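Why Do Canyons Have Stripes?

Hi again, rock fans! Last week I asked you to send in your questions, and the one I liked best came in on a postcard with a muddy thumbprint on it: "Why are canyons stripy and orange?" I have been waiting years for somebody to ask me this. 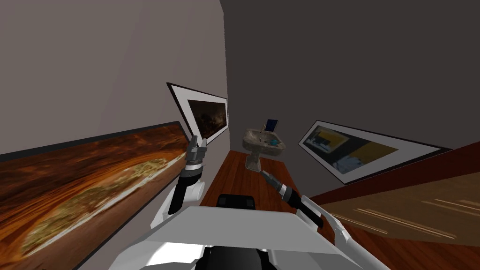
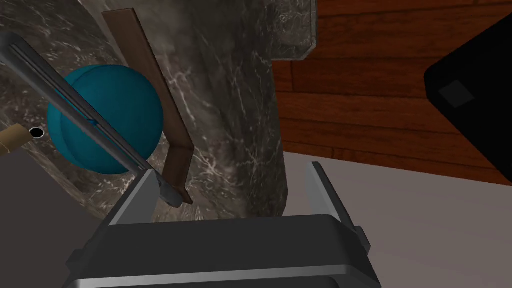
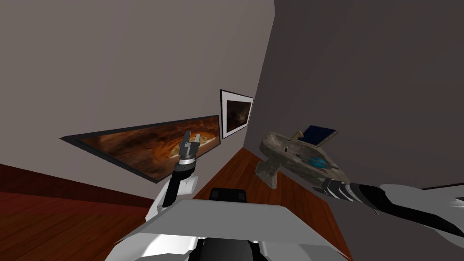 Let's start with the stripes. Imagine you're making a huge sandwich, and you add one slice every thousand years. First comes some sand, blown in by the wind. Then a river wanders over and drops a load of mud. Then maybe the sea moves in for a while and leaves tiny broken shells all over the bottom. Each layer squashes the ones underneath, water trickles through and leaves minerals behind that work like glue, and very, very slowly the whole pile turns to stone. We call it sedimentary rock. (Say it with me: sed-i-MEN-ta-ry!)

So the oldest layer is usually at the bottom and the youngest is on top, the same as the pile of clothes on my chair.

Now for the orange. Have you ever left a bike out in the rain? The brown-orange stuff that grows on it is rust, and you get rust when iron meets water and air. Lots of sand and mud has a little bit of iron in it, so lots of rock goes rusty too! A tiny amount can turn a whole cliff orange or red. Pale yellow layers often have less iron, or a different kind of iron mineral.

But who cut the sandwich? Mostly a river. Water on its own is pretty gentle, but a river carries sand and pebbles along with it, and those scrape and bump at the bed day and night. Rain, ice and wind nibble at the sides, and chunks fall in and get carried away. Give it a few million years and you have a canyon.

My friend Pentti Partanen once walked me down into a small one called Juvus Gulch. It's only 55 meters deep, and we still found 7 different colors of rock on the way down. I had to stop and touch every single one — it took us all morning.

Try it yourself! You'll need a clear jar with a lid, a handful of garden soil, a handful of sand and some small gravel. Put it all in, fill the jar nearly to the top with water, screw the lid on tight and shake it like mad. Then leave it alone until the next day. The heavy bits sink first and the finest mud settles last, so you'll get stripes of your very own.

Draw your jar and send me the picture. Next time we're doing caves, so bring a sweater!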